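Humstead Workshop Newsletter
22 Aug 2020

Gripper trials: first results from the upstairs table

Most of the summer has gone on choosing a hand-held gripper. In June we had two candidates on the shelf, the Lyimo and the Tanov, and no agreement on which to order more of. Both are held in the hand and carry a camera that looks out over the jaws. A person picks something up with the tool, the camera records it, and the recording is later used to teach an arm to do the same thing. The arm at Plernside will only be as good as what we feed it, so the choice of tool matters more than its price suggests.

We compared them on weight, jaw opening, finger pads, how well the position tracking held, and how tired people were after half an hour. None of these tests was elaborate. We used the objects we already had and wrote the results on a sheet.

Weight came first because it was the easiest. The Lyimo comes in at 700 grams with its cable and the Tanov at 815. The difference sounds small and over the first few minutes it is. After a long run of picks it shows up in the wrist, and several people began resting the heavier tool on the table between goes. That spoils the recording, as the camera then spends a good part of its time looking at nothing useful. A foam collar round the handle helped a bit. A sling from the shoulder helped more but got in the way when reaching across the body, and we have dropped it.

Jaw opening was closer than expected. Each tool will take anything we normally hand to the arm, apart from the largest storage boxes, which need two hands in any case. The Tanov opens slightly wider but its trigger is stiffer at the start of the pull, and people with small hands did not like it. The spring can be changed. We have asked for a softer one and will repeat the test when it comes.

Finger pads took the most time. A soft ribbed pad folds round the object and forgives a poor approach. A flatter pad with a grid pattern holds thin things better and is easier to wipe clean, though it needs to meet the object square on. Pens, cards and cable ends went better with the flat pads. Cups, fruit and anything with a curve went better with the ribbed ones. We had hoped to settle on one sort and keep a single spare set in the drawer. For now we are keeping both.

Tracking was done with printed square markers. The rule is simple enough: the marker has to stay flat and clean, and it has to be visible to the camera that needs it. Glossy paper was a mistake, as the ceiling lights put a white patch across it and the software lost the corners. Matt card has been fine.
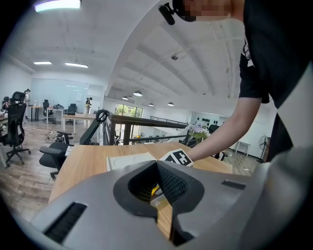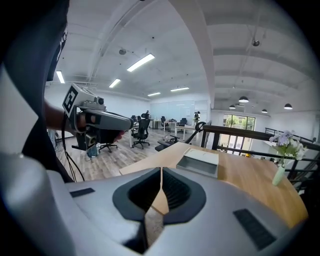
Marker and tray work at the upstairs table.

Lost tracking was the main cause of wasted recordings. Out of the last batch, 36 had to be thrown away, and most of those went wrong in the same place, at the end of the reach, when the wrist turns over and the marker tips away from view. Asking people to slow down at that point made some difference. Tilting the marker mount forward made more. We have printed new mounts with the steeper angle and they are in the top drawer, next to the spare pads. Please do not use the old ones, which look almost the same but have a square notch at the back.

The other problem was exposure. With a bright window in view the camera darkens everything near it, and the inside of the jaws is the first thing to go. Black pads against a dark object are then hard to tell apart. We tried fixing the exposure by hand and it worked well enough for a session, then needed setting again when the sun moved. The controller can store two settings and switch between them, so we now keep one for the morning and one for the afternoon. Anyone recording should check which is loaded before starting.

On controllers, there is less to report. The small box that came with the Tanov does the job but its clock drifts against the camera over a long session, and the trigger signal ends up late. Restarting it between runs clears this. The Lyimo box does not drift, but it takes roughly a minute to start and gives no sign that it is ready until the light goes green. A couple of people began recording too early and got a file with pictures and no trigger data. We have put a label on the lid.

As to which one we are buying, the Lyimo is ahead at the moment on weight and timing. The Tanov has the better grip at full opening and a sturdier cable joint, and the softer spring may change people's minds about the trigger. We will run the same set of objects again with the new mounts on both tools before placing the order. The sheet for the second round has been shortened, as the column for noise was never filled in.

The Plernside arm will be moved to its new bench once the power has been sorted out there. Until then, recordings are being saved to the shared drive under the name of the tool and the type of pad. Please keep to that order, with the tool first. A number of files from the first week were named the other way round and took most of an afternoon to put right.

If you would like a turn with either gripper, put your name on the list by the stairs. A turn lasts half an hour, and you will be shown how the trigger works before you start. Bring small household objects if you have any to spare, especially ones with an awkward shape. We have plenty of mugs.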